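Status: working notes, last touched in February. Read the caveats before you quote a number from this card.

# ronimville-cups

Teleoperated two-arm demos of putting a drink can into one of several colored cups. The set has 300 episodes, collected at the Studholm lab by Tekle Wubshet and Jairo Lozano. It was made to test one claim from the Urnasora write-up: that a policy trained on 3000 mixed tabletop episodes will pick the right cup from a spoken color with no cup data at all.

I don't think the claim holds, at least as worded. Natalie Penrose reran the released checkpoint on our table and it did go to the named cup most of the time – but it also went there when the instruction was left blank. That looks a lot like a position habit.
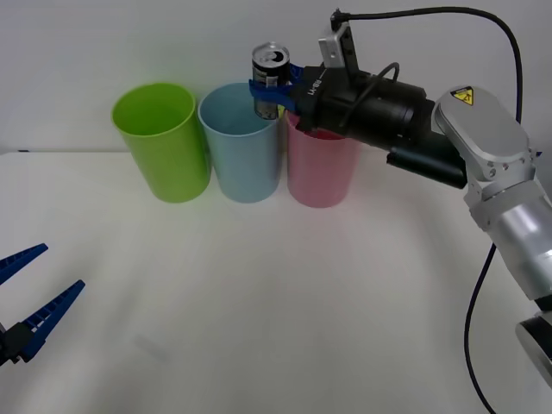 The cup order was not shuffled enough. In the first 11 sessions green was on the left, blue in the middle and pink on the right, and a policy can do well on those by learning "right" instead of "pink". Sessions after that use random orders, but they make up the smaller part of the set. Please report the two parts separately. Efraín disagrees with me on how much this matters; his argument is in `notes/order.md`.

## What's in an episode

- fixed camera video of the table
- joint states and gripper width, both arms
- the instruction as text
- `success`, set by hand by the operator

`success` is generous. A can leaning on the rim was marked 1 by one operator and 0 by the other. We relabeled a few and stopped when we couldn't agree on a rule.

## Known problems

- The second arm hardly moves in most episodes. Don't call this bimanual data.
- 6 episodes have the wrong color in the text. They are listed in `bad_text.csv` and are still in the train split.
- One table, one wall, one kind of light. Anything about "generalization" from this set alone should be read with suspicion, ours included.

## Not done

Blank-instruction runs on the shuffled sessions. Sheyla Urrego has the script – ask her before writing your own.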